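Teach a Small Arm to Plate Snacks, and Keep Your Crew in Charge
By Anayeli Zepeda

At Mostix we plate 259 wrapped snacks for every staff break, and I love that a desktop arm can now take a share of it! Set up your first station like this.

1. Lay a dark mat on the table and put the arm behind its back edge.
2. Tape the back edge of the mat.
3. Set one plate in front of the arm, with room to reach it.
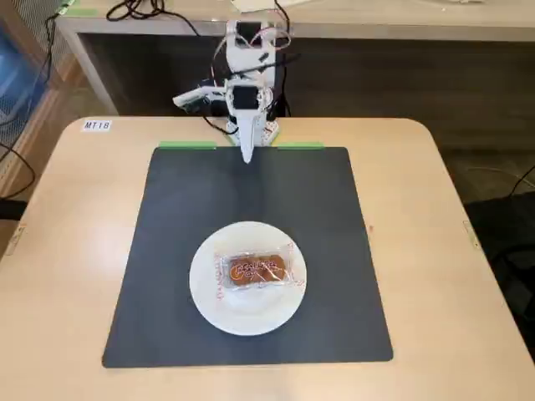 Station MT18 with a wrapped cake on the plate.

4. Run 13 slow trials with one product before you add a second.
5. Have the person who used to do the plating write the stop rules.

Step 5 changes the job most. Our platers now choose the products, check labels and decide what the arm should skip.
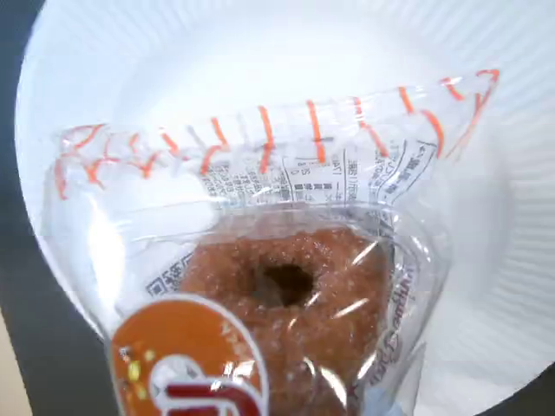
Product choice deserves a full afternoon with your crew - they know packaging better than any manual. Sort by wrapper first. A doughnut in a clear, crinkled bag throws glare all over the place, and the sealed end sticks out well past the food, so talk through where to grip it. Write down what you agree on and tape it up by the station.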